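Project diary, Monday, October

Session ran from 4:10 to a bit after seven. Goal for the day: get both arms working at the sink station without collisions, then start recording attempts at the dish task. First half done, second half partly.

Arm calibration

The left arm had been losing its home position since last week. I suspected the encoder on the wrist joint and it was the homing script instead. It was reading the offset file for the old mount, the one from before we moved the base closer to the counter. Replaced the file, re-homed seven times, got the same pose every time within what I can measure with a steel rule. I deleted the old file so that it can't be picked up again. Kedir Bogale pointed out that it should have been archived, and he is right. There is a copy on his laptop.

The right arm needed no offset change. I did lower its maximum joint speed in the config, because on the fast setting the elbow overshoots and the gripper dips before it settles. Over open counter that doesn't matter. Over the front lip of the sink it does. Speed limit is now 400 in controller units for both arms, down from 510. Motion looks slow but the overshoot is gone in the plot.

Cable routing

Both gripper cables now run down the arms. On Casell (our name for the left arm, Baran is the right) the loop beside the gripper housing is still larger than I want. If the wrist rolls past its soft limit the loop could catch on a dish. I shortened it once and then the wrist could not reach its full range, so I let it out again. Needs a proper guide. Kedir has a bracket drawn and will print it if the club printer is free.

The power strip stays at the left end of the counter for now. I don't like it on the same counter as a sink, and the water supply stays shut off until it is moved. This is written on the whiteboard as well.

Sink station setup

We agreed on one start layout for all recordings so that the attempts can be compared. Dishes go to the left of the basin in two stacks: orange bowl on orange plate at the back with the chopsticks across the bowl, white bowl on green plate in front with the spoon across it. Basin starts empty. Left gripper starts at the dishes, right gripper starts over the front edge of the sink. Kedir wanted random placement from the first day. My view is that we need a fixed baseline before that, and he agreed to leave random placement for the second batch. 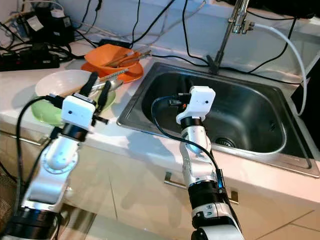 First attempts

The task is split into four parts: spoon, chopsticks, bowls, plates. Only the spoon and the chopsticks were tried today.

Spoon: works when the fingers close across the handle. If they come in along the handle they push it and it slides on the rim of the bowl. I changed the approach angle in the Gukden planner and the next attempts were better, though the planner sometimes picks the old angle when the new one brings the elbow too near the cabinet. I have not found out how it weighs the two.

Chopsticks: poor. The gripper picks up one and leaves the other, or closes on both and they cross and fall. Kedir thinks softer finger pads would help. I think the closing force is too high at the end of the stroke. We will test one change at a time, pads first, because they are already cut.

The wrist view on Baran is also a problem at the basin. The steel reflects and the depth reading has holes in it, worst on the bottom. The drain shows up as a solid patch in some readings and not in others. A matte liner would fix it but the rules for the Flaltico round say the sink has to be used as supplied. I sent the organizers a question about removable liners.

Logging

The logger stopped at 1028 entries with no error message. Same number on the second run, so it is a buffer setting and not a crash. Found it in the startup file, raised it, and did not have time to run a long session to confirm. The recordings from before the fix are short at the end and should not be used for training. I moved them to a separate folder.

To do

Print and fit the cable guide on Casell.
Finger pads, then closing force.
Long logger run.
Move the power strip off the counter.
Ask for the room until eight on competition week.
Write up the offset file problem for the club notes, Kedir to check it.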